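**Student Manipulation Club Opens Simulated Door Track for Fall Competition**

May 8, 2024 – The Plodari Student Robotics Club has released the task set for the simulated manipulation track of its fall competition, Luvudach. Teams will program a gripper arm to open and close a door in a rendered environment. The track is open to high school and first-year college teams, and no hardware is required to enter.

The task set was written by 18 club members over two semesters. It runs on Manole, the club's simulation package, which handles contact, friction and joint limits. Each entry is scored on 40 trials. The starting position of the arm and the angle of the door change from trial to trial, and teams do not see the values in advance.

A trial has two stages. In the first, the gripper must approach the door with its fingers apart and stop short of contact. In the second, it must move the door through the required angle and release it. Points are deducted for striking the frame during the approach and for exceeding the force limit at the fingertips.
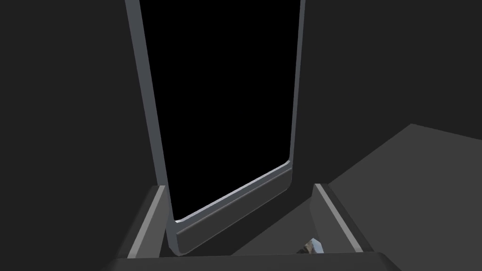
Teams receive the view from the gripper along with joint positions and finger spacing. They do not receive the door's coordinates. Controllers must estimate them from the view at each step, within a limit of 150 milliseconds per step. An entry that exceeds the limit holds its last command until the next step begins.

"Most first attempts fail on the approach," said Oana Barbu, who led the task design. "The arm comes in at a slight angle, one finger gets there early, and the door shifts before the grasp is set up. We scored the approach separately so that teams can find that error in their logs."

Door surfaces in the set are plain and carry no printed targets. Club adviser Mireille Jaber said an earlier draft used marker patterns at the corners. "Students tuned to the markers and skipped the geometry," Jaber said. "We took them out in the second draft and kept the lighting simple."

Entries are submitted as a single controller file with a written report of no more than 2 pages. The report must state which parts of the controller were learned and which were written by hand. Reports are read before scores are published.

A baseline controller, Itus, is included with the download. It completes the approach stage but makes no attempt at the second. Teams may modify it or start from their own code.

Registration is free and closes in September. Rules, the log format and installation notes are included in the task package, available from the Plodari club office on request.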